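# Waiting Time at the Distley Tram Terminus

Project report, Transport Planning course
Group members: Dayana Taipe, Ekene Okeke, Aiguo Xiong
Supervisor: Halima Olatunji
12 Jun 2020

## 1. Why we chose this topic

The tram line from Keseck ends at Distley, where most passengers change to the bus for Hayashi Park. In March many students complained to us that the bus leaves before the tram arrives. We wanted to measure how often this happens.

## 2. Method

We observed 90 tram arrivals during the month. For each one we wrote down the time when the doors opened and the time when the next bus departed. Ekene stood on the tram platform and Dayana stood at the bus stop. We also asked 200 passengers to fill in a short paper form about their trip.

The walk between the platform and the bus stop takes 4 minutes for a person without heavy bags. We used this value in all calculations, although for older people it is surely too short.

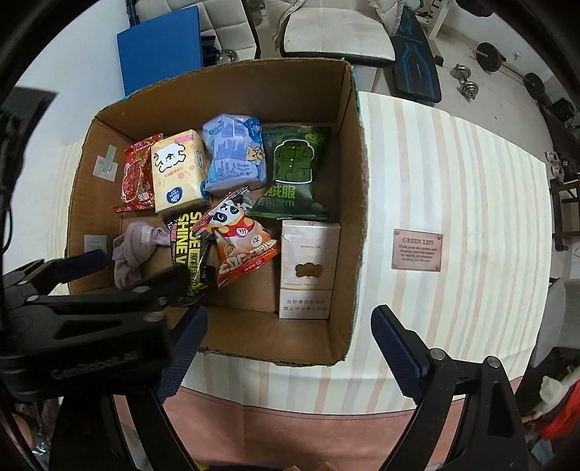

A connection was counted as missed if the bus departed less than 4 minutes after the doors opened. In the first version of our table we counted from the scheduled arrival, and this gave wrong results for late trams. Aiguo corrected the table.

## 3. Results

We recorded 20 missed connections. Most of them were in the evening, when the bus comes less often and the passenger must wait long for the next one. In the morning the delay of the tram was also common, but the buses are frequent and the passengers did not complain much in the forms.

## 4. Suggestion

We suggest to move the evening bus departures a few minutes later. We did not study what effect this has at the Hayashi Park end, where the same bus meets another line. Modupe Odukoya from the parallel group has data for that stop, and the two tables could be joined next semester.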